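Dralel Serving Tray, Wood-Grain Finish

Home > Kitchen and Dining > Trays > Dralel Serving Tray

Product code: DRL-35
In stock. Usually sent out within 2 working days.

Add to basket
Add to wish list

Product details

The Dralel is a rectangular serving tray for everyday meals. It has a warm orange-brown wood-grain finish and a low raised lip, and it is large enough to take a bowl, a side plate and a mug without crowding. Molunance has stocked it since the shop opened and it remains our best-selling tray.

The grain pattern differs a little from tray to tray. Some have strong dark streaks, others are more even in colour. We can't pick out a particular pattern for you, but if you are buying several for the same table, put a note on your order and we will try to send trays from one batch.

The surface wipes clean and has a light sheen. It is smooth, so a bowl with a glazed foot may slide if you tip the tray. If you carry meals up and down stairs, we suggest adding a Doso tray liner, sold separately. The liner is cut to fit inside the lip and can be rinsed under the tap.

Size and weight

Length: 35 cm
Weight: 500 g
Shape: rectangular, with raised lip
Colour: orange-brown wood grain
Sold singly

Care

Wash by hand in warm water with ordinary washing-up liquid. Dry with a soft cloth before putting away. Don't use scouring pads or cream cleaners, as these will dull the finish. Tea and turmeric can leave a mark if left overnight, so wipe up spills the same day.

Not suitable for the dishwasher, microwave or oven. Don't put pans straight from the hob on the tray. Use a trivet or a folded cloth underneath.

Trays can be stacked for storage. Put a sheet of kitchen paper between them if they are going to be stacked for a long time.

Goes well with

Rajput white bowl. Plain glossy white inside and a good size for soup, porridge or rice. Sold singly or in boxes of 13 for cafés and canteens, which gives you a dozen and a spare.

Rajput rimmed plate. Shallow white plate with a thin dark line along the edge. The dark line is part of the glaze and is safe to wash in the usual way.

Doso tray liner. Available in grey or cream.

Delivery and returns

Single trays go by ordinary post in a flat carton. Orders that include bowls or plates are packed separately and may arrive on a different day from the tray. Please check china when it arrives and tell us about any breakages within a week.

Unused trays can be sent back within a month for a refund. Please keep the carton until you are sure you want to keep the tray. We can't take back trays that have been used, unless there is a fault.

Orders placed in December may take a few days longer.

Questions we are asked

Does it have handles?
No. Hold it by the edges.

Can I use it outside?
Yes, but bring it in afterwards. Strong sun will fade the colour over time.

Do you sell a larger one?
Not at present. You can leave your email address on the trays page and we will write if a larger size comes in.
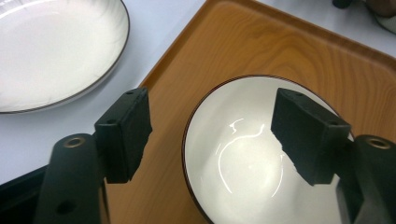

Dralel tray with white bowl. Dark-rimmed plate at left.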